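Tratbridge Makers Board > Robot arms > Teaching by demonstration

Two arms, bricks on a plate: leader arms or kinesthetic?

odukoya_m
I am teaching our two arms to put toy bricks on a studded plate. I drive them with leader arms, one in each hand, and Citia records everything. After 50 demonstrations the policy reaches the brick well but is bad at the moment of pressing down. My table, from three of the cameras:

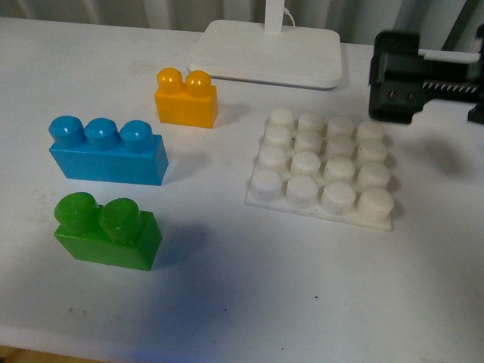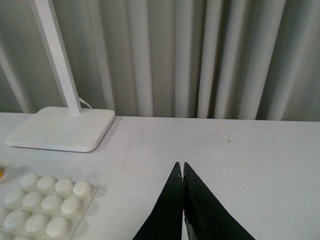
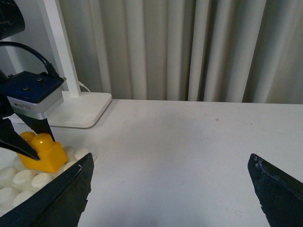
My question is whether I should record more of the same, or stop and move the arms by hand for the last part. My colleague Jocelyn Dizon says by hand. I am not convinced.

pinel65
By hand, your own fingers will be in the camera views, and the policy will learn from pictures it never meets later. I made this mistake with 354 episodes and had to throw them all away.

tin_kettle
I disagree with pinel65. You can move the arm by hand, save only the joint positions, then replay them with the cameras on and nobody near the table. It takes double the time, but the pressing is much better, as you feel the studs.

pinel65
Replay works only if the brick goes back to exactly the same place. With 2 arms I could never do it.

odukoya_m
This is also my fear. I have tape marks for one task only, and for the bricks I want free positions.

Modupe Onuoha
Before you change the method, please look at your gripper command. With a leader arm the operator squeezes more than the follower can close, and this difference is what gives the force. If you record the follower position as the action, the force is lost. Record the leader position.

odukoya_m
I checked this evening. I was recording the follower for both arms. Thank you, Modupe, I feel a little stupid.

tin_kettle
I still say try replay for the pressing, but fix this first.

pinel65
Also go slower in the last two centimetres. My operators always hurry there.

odukoya_m
I will record a new set with leader positions and slower pressing, and write the result in this thread. Does anybody know if Citia can convert the old episodes, or is the leader data not kept?

Modupe Onuoha
If the raw log was switched on, it is kept. Look in the settings under "streams".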